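Local soccer: transfer rumors and signing on mid-season

Can a club "agree a deal" for my son without us? Rumor all over the Kindton page

Posted in Youth and amateur soccer

My son is 16 and plays left back for Malcombe. Last night somebody on the Kindton supporters page wrote that he's "set to complete a move" to Trever before the window shuts at the end of October. It has 221 comments under it. We have not spoken to anyone from Trever. He has not spoken to anyone from Trever, unless he's a far better liar than I thought. His coach says he knows nothing, then in the same breath says "these things happen fast."

The post also says there's a fee of $3,000, which strikes me as nonsense for a kid who gets his rides from his grandmother. But people are repeating it, and now a parent I barely know has asked me in the parking lot whether we're "cashing in."

So what I want to know is this. Can two clubs settle something between them and then tell us? Is there any such thing as a fee at this level? And is there any point in replying to the post, or does that make it worse? I've read the league handbook and the part on transfers sends you to an appendix that isn't attached.

wingback_dad

Short version, no. I was registrar for a club in this league for three seasons and a player moves when the form has his signature on it, plus a parent's if he's under 18. Without that the league office sends it back. Two coaches can shake hands on whatever they like and it means nothing.

On the money, be careful what you believe, including from me, because rules get changed and I've been out of it a while. In my day the only payment was the transfer processing charge, which went to the league and was paid by the club taking the player. If he owed dues at the old club, they could hold the release until those were settled. That's where I'd look first. Ask Malcombe in writing whether his dues are clear and whether anyone has asked for his release. They either have a request on file or they don't. "These things happen fast" isn't an answer, and I'd say so to the coach in as many words.

One more thing to check. Some clubs have parents sign a bundle of papers at the start of the year, and I have seen a blank release slipped in with the medical form and the photo permission. I'm not saying Malcombe does it. Get copies of everything you signed and read them. If there's a release in there with no date on it, write to the league and withdraw it.

And get the missing appendix from the league office. They have it. They leave it off the website out of laziness, as far as I could ever tell.

oldregistrar

I play Trever every year and they're always "about to sign" someone lol. Last year it was a striker from Tshabalala who was supposed to be a done deal and he never left. Congrats to your boy though, must be doing something right! I'd take it as a compliment. Trever have better fields too if that helps

benchwarmer88

I'd go along with most of what oldregistrar says, but I don't think the rumor should be waved off as a compliment. He's 16, and people are putting a price on him in public.

I've followed the Kindton page for years and I keep a rough record of its transfer stories, mainly to annoy my brother, who believes all of them. Look at how they're worded. "Set to." "Understood to be close." "Sources say." You could print those lines under any player's name and never be caught out, and when the move doesn't happen the next post says it "broke down over terms." What terms? There weren't any. The page has 1,215 members, and I doubt more than a handful have ever spoken to a coach at either club. The fee is a giveaway. A round number with no word on who pays it, or when, or to whom, was made up by somebody who watches a lot of professional soccer.

That said, now and then there is something behind it. Usually it's an assistant coach talking too freely in hopes that the kid will hear and come asking. If that's the case here, Trever should be told to stop. Many leagues don't let a club approach a registered player during the season without telling his current club. I don't know how yours words it, so that's another reason to get hold of that appendix before you accuse anyone.

Would I reply to the post? I wouldn't argue in the comments. You'd be comment 222 and it goes back to the top of the page. Message whoever runs it, tell them your son is a minor, that nobody in the family has been approached, and that you want his name taken down. Keep a screenshot first. If they say they're "standing by the story," ask what the story is based on. I did this once over my nephew and the post was gone by 9 p.m., with no correction, naturally.

I'd also talk to your son again, and not as an interrogation. Ask whether anyone has messaged him, including other players. Kids at that age get told "our coach really rates you" by a friend and don't think of it as an approach. He may have said "yeah maybe" to be polite, and that's enough for a page like this to run on for a week.

Don't sign anything this month that you haven't taken home and read.

Junpei Kubo 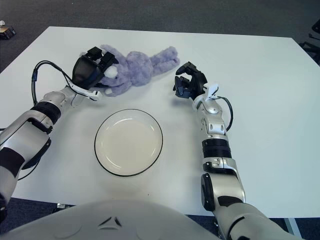
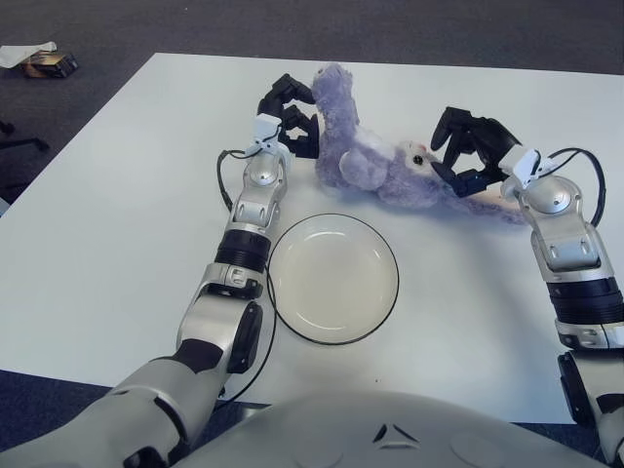

Purple plush toy and white plate on a white table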